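Bonjour Telma,

Ginette m'a dit que tu attendais des nouvelles de la maison de Trondmont avant de passer à la tranche suivante, alors je m'y mets (avec du retard, je sais, pardon !). Je te raconte tout dans l'ordre où ça me vient, les tableaux de dépenses partent à part.

Compte rendu d'étape, salle commune et atelier linge
22 avril 2023

Où on en est

La grande salle est en service, et ça change la vie. Le sol en béton est fini, gris clair, bien brillant, et il se nettoie d'un coup de serpillière. On avait hésité jusqu'au bout avec un lino, je suis bien contente qu'on ait tenu bon. Seul bémol : ça résonne quand tout le monde parle en même temps. Ginette Fleury a récupéré deux grands rideaux épais pour le mur du fond, ils sont chez elle en attendant les tringles.

Côté mobilier, on a pioché un peu partout. Les tables blanches aux coins arrondis viennent de chez Ikus, les chaises d'un lot de fin de série. Il y en a des rouge corail, des noires, et franchement le mélange est plus gai que tout ce qu'on aurait commandé sur catalogue. Les petites tables rondes servent à poser les tasses, les lunettes, les téléphones, et du coup les grandes restent libres pour travailler.

L'argent

Sur la ligne « petit équipement », il nous reste 174 euros. Le mobilier et la livraison ont coûté 1810 euros en tout, tu retrouveras la facture dans le dossier. J'avais prévu davantage pour la livraison, mais le fils de Ginette a prêté sa camionnette pour le deuxième voyage, et on n'a payé que le premier. Si tu es d'accord, j'aimerais garder le reste pour des étagères, parce que pour l'instant le linge plié retourne dans des cartons et ça me fend un peu le cœur !

L'atelier linge

C'est lui qui marche le mieux. On est partis d'environ 100 pièces données par l'hôtel Clement : plaids, serviettes, nappes, jetés de lit, tout en vrac. Il a fallu trier, mettre de côté ce qui était trop abîmé, puis se mettre d'accord sur une façon de plier. Ça paraît bête, mais on y a passé une matinée entière. Les uns plient en deux puis en trois, les autres roulent, et Ginette a sa méthode à elle qu'elle défend bec et ongles (un paquet bien plat, les bords à l'intérieur, qu'on peut empiler sans que ça glisse).

On a fini par adopter la sienne pour tout ce qui est épais. Les pièces fines, chacun fait comme il veut, tant que ça tient sur la pile. On plie à deux mains, une à chaque bout, et on pose à plat sur la table. Le beau tissu rouge foncé, tout doux, sert de modèle aux nouveaux : il est assez épais pour garder la forme, et on voit tout de suite si les bords sont de travers.

Pour la décoration, on a choisi des plantes artificielles, des fleurs jaunes à longue tige et des petites succulentes. Je sais que tu aurais préféré des vraies, mais la salle ferme tout le mois d'août et je ne me voyais pas organiser des tours d'arrosage. Elles restent sur la table pendant qu'on plie, on les pousse de l'autre côté et voilà.
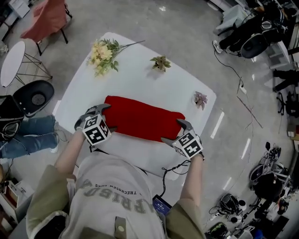

Ce qui coince encore

Les étagères, donc, j'en ai parlé plus haut. L'association Eglītis nous en a proposé 3 d'occasion, mais il faut que quelqu'un aille les mesurer, elles me semblent hautes pour le mur de gauche. Et puis l'étiquetage : on a commencé avec du ruban adhésif, ça se décolle, il faudra autre chose.

D'ici l'été

Finir le tri des nappes, poser les rideaux, ouvrir un deuxième créneau pour l'atelier si on trouve une personne de plus pour l'accueil. Je t'envoie la liste du linge dès que Ginette l'a relue. Dis-moi pour les 174 euros quand tu peux, et passe nous voir, il y a toujours du café !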